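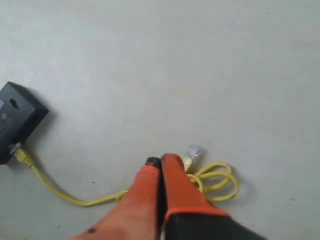 Tesia Fold-Flat Clothes Steamer

Ships from our Rundbridge warehouse. Order before noon, goes out same day. Orders after that go next morning.

Quick version: handheld steamer, folds down, fits in a carry-on. Shirts, dresses, curtains, couch covers. Not for leather or suede, please don't, we get returns every month.

What you get
Steamer with attached cord
Water tank, clip on
Fabric brush
Heat glove (one size, runs small)
Storage bag

Specs
Heat-up: 40 seconds
Settings: 2 — low for silks and thin stuff, high for everything else
Auto shutoff: yes
Color: white or sage. Sage is back in May
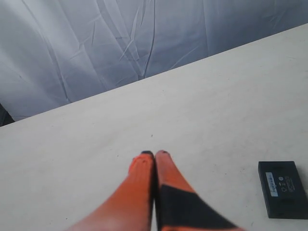
Tap water is ok in most places. Hard water area, use distilled or half and half, otherwise the nozzle gets crusty and starts to spit. Empty the tank before you put it away. Dont store it full.

For curtains, leave them hanging and start at the top. Pull the bottom hem with your free hand, go slow. Heavy linen may need a second pass, let it dry in between. Cotton blends are easier.

Compared to the older Herkia model: lighter, longer cord, smaller tank. If you do big loads keep the Herkia, we still stock it while it lasts. Tanks are NOT interchangable, the clip is on the other side.
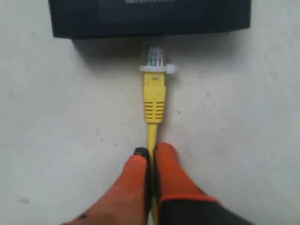

Spare parts
Tank, brush and nozzle cap sold seperately, see Parts. Kuster descaler sachets fit in the same order, no extra shipping. One sachet per full tank, leave it to sit, rinse twice, then run a tank of plain water through before you go near any clothes.

Warranty
Register with the number on the base. We have 600 units of the white in stock, so swaps are fast — sage swaps wait for the May delivery.

Returns
Unused, in box, with the glove. Used ones only if faulty. Drain it first!! Wet boxes fall apart in the mail and then the carrier sends us a bill.

Bulk orders for hotels or shops, use the trade form and put the quantity in the notes.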